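Desk Layout in a Shared Study Room: Final Report

July 20, 2020
By the Noltthorpe study spaces project group

1. Background

Our project looked at how small items are kept on and around shared desks in the Noltthorpe study room. The room is used for reading and light computer work. It has low partitions around the tables, so each seat feels fairly private, but anything stored at the back of a table is shared by whoever sits there next.

The assignment asked us to choose one everyday space, record how it is arranged, and suggest changes that cost very little. Our budget limit was 30 dollars. We picked this room because two of us use it most weeks and had already complained about the desks.

2. Method

We sent a short survey to students who had signed up for the room since December. We got 47 replies. We also visited the room and noted where the mouse, the mouse pad, the books and the decorations were kept. We did not rearrange the books or plants for the survey part of the work.

Two earlier class reports were useful. The Lachance report covered storage in a dormitory lounge, and the Onano report covered plants in reading rooms. We borrowed the layout sheet from the first one and changed the headings.

3. What we recorded

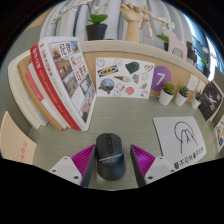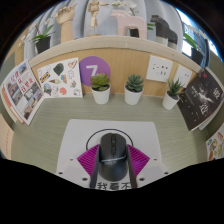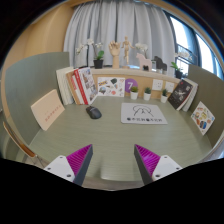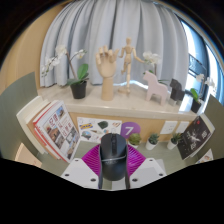

Photos: Noltthorpe study spaces project group

4. Findings

The mouse and the mouse pad were the items people mentioned most. The mouse is black and the pad is light with a thin black line drawing on it. The two do not always stay together. In the third photo the mouse is on the bare table and the pad is to the right of it. Several replies said the first thing they do when they sit down is put the mouse back on the pad.

Books stand upright and lean on each other. They are easy to reach, but a leaning row spreads out over time, and people told us they push it back without thinking. One reply asked for a bookend. We agree with that.

The plants got better comments than we expected. The small succulents in white pots sit at the back of the desk, out of the way of a person's arms. The orchids are on the sill in front of the curtain, with the wooden hand, the jointed mannequin and the small animal figures. Most people who answered liked having them there — a few said the sill was too full and wanted the figures moved to a shelf.

Stickers and cards leaning against the panels did not bother anyone. They take up almost no space on the table.

5. Suggestions

Pick one spot for the mouse pad and mark it with a small corner of tape. Keep the mouse on it when leaving.

Add one bookend to each row of books. We priced a plain metal pair from Zenine and it fits inside the budget.

Leave the succulents where they are. Check the orchid pots when watering so that water does not run onto the stone.

Keep the wooden figures on the sill, but leave a gap at the window end for opening the curtain.

6. Limits

The survey only reached people who already use the room, and it did not ask how long they usually stay. We also looked at a small number of seats. If another group continues this, we would suggest visiting at different hours and asking about lighting, which came up in the comments but was outside our topic.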